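Part 2: Setting up your block basket

So you've got your table clear and your blocks out of the box. Now we sort out the basket, my favorite bit of the whole Traris set (yes, I have a favorite bit).

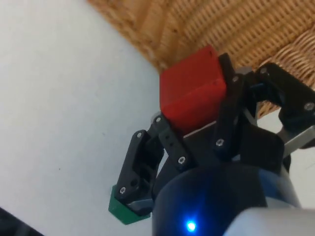 Halldóra Mogensen wrote in after the first version of this guide to say that she'd skipped the basket completely and kept her blocks in a drawer, and after a couple of weeks the kids had stopped asking for them. Once she moved them to a basket out in the open, they were back in use every morning. I can't promise you the same, but I'd give it a try!

What you need: a woven basket, your blocks, a soft brush, a slightly damp cloth and a light-colored surface to work on. I like white for this, it makes a red block really easy to spot.

1. Turn the basket upside down and give it a few good taps. New wicker sheds little bits — mine did for days — and you want those on the table now and out of the blocks later.

2. Brush the inside, going along the weave. If you go across it you'll catch the ends and pull them up.

3. Run your hand slowly around the rim and down the inside wall. Any sharp end gets snipped off flush with small scissors. Don't pull it!

CAUTION: Check the rim again after the first week of use. Little hands grab a basket by the edge, and that's where the strands work loose first.

4. Wipe the blocks with the damp cloth, then leave them out for 45 minutes before they go anywhere near the wicker. A wet block at the bottom of a basket can leave a mark, and I have the basket to show for it.

5. Put the basket about a forearm's length from where the child sits, a little to one side. Too close and it gets an elbow. Too far and somebody ends up lying across the table.

6. Put the blocks in one at a time, biggest first. Please don't tip in the whole box (it's tempting, I know, and it's also very loud).

NOTE: If you bought the Buvimano refill bag as well, keep those blocks back for now. Start with 6 in the basket and add more when the first ones get boring. Over 20 and you can't find anything without dumping the lot out.

7. Do a practice round. Take one block out, set it down on the table, pick it up again and put it back. If the basket slides when you brush against it, stick 2 felt pads underneath and try again.

Cleaning the basket itself comes in Part 4, along with what to do about juice. For block games on the floor, go on to Part 3.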